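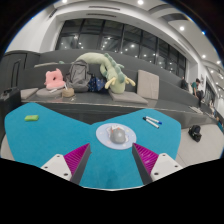
MEDIA RELEASE

28/09/2019

Tenants' group questions "smart" hot water claims at Skakwood

Residents of the Skakwood apartments say they are yet to see convincing evidence that the new hot water control system fitted to their building will save them money, and they are asking the owner, Udgate, to release the figures behind its advertising before the same system goes into any more homes.

The Skakwood Residents' Association represents households in 388 flats across the estate's four buildings. Since January, hot water in all four has been run by a controller sold under the name Zaugg, which heats the shared tanks at times it works out for itself. Udgate's brochure says the average household will be "up to 30 per cent better off". The association has asked three times, in writing, what that number is based on. It has received two copies of the brochure and an invitation to a morning tea.

"Up to 30 per cent covers everything from 30 down to nothing," said association president Yabsira Negash. "It would also be true if one flat saved that much and the rest of us saved a dollar. We asked which it was and we're still asking."

The association stresses that it has no objection to saving energy. Many members have cut their own use over the years by fitting low-flow shower heads, washing clothes in cold water and nagging their teenagers. What members object to is being told that a saving has already happened when their bills do not show one.

What residents were told

According to the brochure, the controller learns when people in a building use hot water and heats the tanks shortly beforehand, using cheaper off-peak power where it can. Residents were told they would notice no difference at the tap. They were also told that a new service charge on their quarterly account would be "more than offset" by lower heating costs.

The service charge arrived on the first account of the year. The association has been less successful in locating the offset.

Members were invited to hand in their accounts from before and after the change, with names removed. Othmane Benmoussa, a retired bookkeeper who lives in the north building, went through them over several weeks. Some accounts went down a little, some went up, and most barely moved. Mr Benmoussa is careful about what this shows.

"I wouldn't hang my hat on it," he said. "People who were cross were more likely to hand theirs in. The weather was different, some people had a baby, some people moved out. But those are the same problems Udgate's number would have, and I can't find any sign they dealt with them. At least I'm telling you mine are rough."

A trial with a few holes in it

The only study Udgate has referred to is a trial in a building at Gerau, carried out before the Skakwood work began. A two-page summary was given to residents at an information night. It says the trial logged 2,889 "heating events" and found a "significant reduction in waste".

The summary does not say how long the trial ran, how many people lived in the building, what sort of tanks it had, or what was counted as waste. It does not say whether anyone's bill was lower at the end. There is a graph, but the upright axis has no numbers on it.

Velimir Dimitrov, a plumber with long experience of shared hot water systems, looked over the summary at the association's request. He was not paid for his time.

"A heating event is the heater turning on," Mr Dimitrov said. "You can have thousands of them and learn very little. What I'd want is the energy going in, the hot water coming out, and the same two things for a similar building that didn't get the box. Then you'd have something to talk about."

Mr Dimitrov added that the tanks at Skakwood are old and that the lagging on the pipes in two of the plant rooms is in poor shape. In his view, fixing the lagging would be cheap, dull and fairly certain to help. It has been on the association's list of requested repairs for longer than the current property manager has been in the job.

Lukewarm mornings

The association has also kept a log of complaints about water temperature. Most come from the top floors of the east and south buildings, and most are about early mornings. Shift workers feature heavily. One member, a nurse, wrote that the system "has learned when everybody else gets up".

Udgate's property manager, Torbjørn Boström, told a residents' meeting that the controller needed time to settle in and that complaints were "within the expected range". Asked what the expected range was, he said he would come back to the meeting with an answer. The association looks forward to hearing it.

In fairness to Mr Boström, he has answered his phone throughout, and he arranged for a faulty valve in the south building to be replaced within days of its being reported. Several of the worst complaints stopped after that. The association notes that the valve was an ordinary valve and had nothing to do with the controller, though the next residents' newsletter listed the improvement under the heading "Smart Hot Water: Early Wins".

What the association is asking for

The association has written to Udgate again and is asking for the following.

The full report of the Gerau trial, including the method, the dates and the results in dollars as well as percentages.

Monthly energy readings for the Skakwood plant rooms for the two years before the controller was fitted, and every month since.

A pause on the service charge until those figures have been looked at by someone who sells neither hot water nor controllers.

Repairs to the pipe lagging, whatever else is decided.

A plain statement of who sets the lowest temperature the tanks are allowed to reach, and what it is. Stored hot water that is kept too cool can become a health risk, and residents should not have to guess how theirs is managed.

The association has set aside $500 from its own funds towards an independent review and has offered to share the cost with Udgate. That will not buy a great deal of an engineer's time, but it ought to stretch to reading two pages and asking where the rest are.

"If the numbers are good, we'll say so, and I'll put it in the newsletter myself," said Ms Negash. "I'd love a cheaper bill. I'm just not going to thank anybody for one I haven't had."

Further meetings

Residents will discuss the matter at the next general meeting, in the ground floor common room of the north building. Udgate has been invited to send someone who can speak about the trial. Tenants from other Udgate properties are welcome, particularly anyone from Gerau - the association has so far been unable to find a person who lived in the trial building and remembers being told about it.

Members who have not yet handed in their accounts can still do so. Please black out your name and account number but leave the flat's floor and building showing, as Mr Benmoussa needs those. Photocopies are fine. Accounts that went down are just as welcome as accounts that went up.

About the association

The Skakwood Residents' Association was formed by tenants of the estate and is open to anyone on a current lease. It takes no money from energy retailers, equipment makers or political parties.

Media contact: Sherif Bennani, Secretary, Skakwood Residents' Association. Mr Bennani is available for interview most afternoons. Ms Negash and Mr Benmoussa can be interviewed by arrangement, and the plant rooms can be viewed from the doorway only.

ENDS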